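Ribs, Bosses and Sink Marks: Part Design for Injection Molding
Speaker notes, June 4, 2025
Yao-tsung Kwok, Drendlow 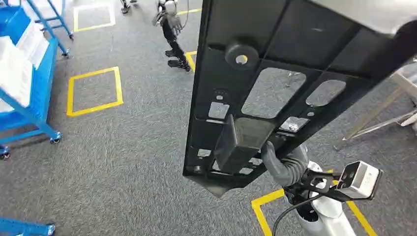
Slide 2. Start with wall thickness. Most sink complaints trace back to a rib drawn as thick as the wall it stands on. Rule we use for ABS: rib base at 40 percent of nominal wall on visible faces, more on hidden ones. Say that glass-filled grades are covered later, questions can wait.

Slide 3. Bosses. Do not attach a boss directly to an outer wall. Stand it off and tie it back with a rib. Core the hole to full depth, leave a small radius at the base. Mention the Lerkia housing: 237 parts pulled from the first run, 144 with visible sink opposite the screw bosses. Coring was changed, nothing else. Pause here for the before and after charts.

Slide 4. Openings. Every cutout splits the melt front and leaves a weld line on the far side. Move the gate or move the hole. If neither can move, keep the weld line away from snap features. Concetta Gentile's flow study has the plots; she has agreed to share the file on request.

Slide 5. Draft. One degree minimum on ribs, more if textured. Deep ribs need venting at the tip or they will short. Expect pushback from the styling people in the room.

Slide 6. Tooling cost. Steel-safe dimensions first, then trim. Budget for some 200 shots before measuring anything. Skip this slide if running behind.

Slide 7. Warp. Uneven cooling between the ribbed side and the flat side. Show the simulation, then the measured part. Scale is exaggerated, say so out loud.

Questions. Annunziata Morelli has the handheld mic. Material data sheets are on the table by the door.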